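Prulivard Opens a Refill and Return Room on the Kanaan Waterfront

KANAAN, October - Prulivard, the family-run household goods shop that has been part of the Kanaan waterfront for longer than most of its customers can remember, is opening a refill and return room in the old sail store next door. The doors open at 9 in the morning, the kettle will be on, and anyone who has ever stood in their kitchen wondering what on earth to do with an empty dish soap bottle is very warmly invited to come in and have a look.

The room has been a long while in the making. Prulivard first tried a small refill shelf by the front counter, mostly as a kindness to a handful of regulars who kept asking, and it grew from there until people were lining up past the mops and having to be steered around the paint display. When the sail store next door came up for rent last winter, it seemed silly to let it go. The shop took out the old racking, kept the big sliding door and the lovely worn floor, and put in four long counters where people can set down their bags and take their time.

Customers can bring in any clean container with a lid that closes properly, whether they bought it at Prulivard or somewhere else entirely. It gets weighed empty, filled with whatever is wanted, and weighed again, and the customer pays for what went in. At opening there will be 67 products on tap or in bins, from laundry liquid and floor cleaner to oats, rice, lentils and the dark molasses sugar that has a loyal following of its own in Kanaan. Prices are posted above each tap in large print, which was the single most common request in the suggestion box.

"My mother used to send me down to this shop with a jar and a note," said Salvador Vieira, owner of Prulivard. "I would come home with the jar full and the note stained with vinegar, and usually some of the change missing, I'm sorry to say. So none of this feels very new to me. It feels like we wandered off for a few decades and have come back to something that worked perfectly well. What I want is for people to find it easy. If it's a bother they won't do it, and I wouldn't either."

The return side of the room works a little differently. Shoppers who have no use for their empties can leave them there, and anything in good shape is washed and put out on the free shelf for someone else to take home. Bottles and cartons past that stage are sorted for collection by Eltilden, the hauler that already serves the harbor businesses and will be making two pickups a week from the side door. Eltilden has asked that caps be left on and that cardboard be kept dry, and there is a covered spot for it just inside the entrance.

Much of the dry goods range comes from Stendetura, a growers' cooperative up the valley that has supplied Prulivard with beans and flour for three years. Stendetura delivers in returnable sacks, and the drivers take the empty ones back on the same trip. Members of the cooperative will be on hand through opening morning with soup and bread, and they have promised to share the recipe for the white bean one, though they have promised that before.

Prulivard is also keeping a corner of the room for people who are just getting started and don't have a cupboard full of saved jars. There will be a basket of donated containers to choose from at no charge, a funnel that can be borrowed on the spot, and somebody at the counter who is glad to explain how the scales work as many times as it takes. Parents with strollers can come in by the sliding door on the harbor side, where there is no step.

The main shop will keep its usual hours and carry on selling everything it always has, including packaged goods for those who prefer them. The refill and return room will open at 9 in the morning and close at 4 in the afternoon through the winter, with longer hours to follow in spring if there is enough interest.

Questions, offers of clean jars and requests for particular products can be left at the front counter or dropped in the suggestion box by the door.

Recent from Prulivard
Winter hours at the main shop
Stendetura's new flour is in
Knife sharpening returns to the back counter
Jars wanted: which sizes we can use 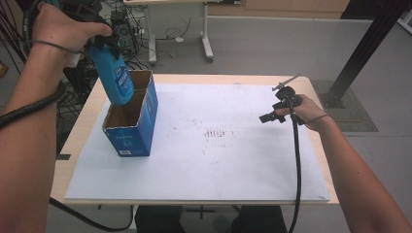
Bottles for the return side only need a quick rinse at home, and labels can stay on. If you have a whole box of them saved up in the garage, bring it along as it is and we'll help you sort through it at the counter.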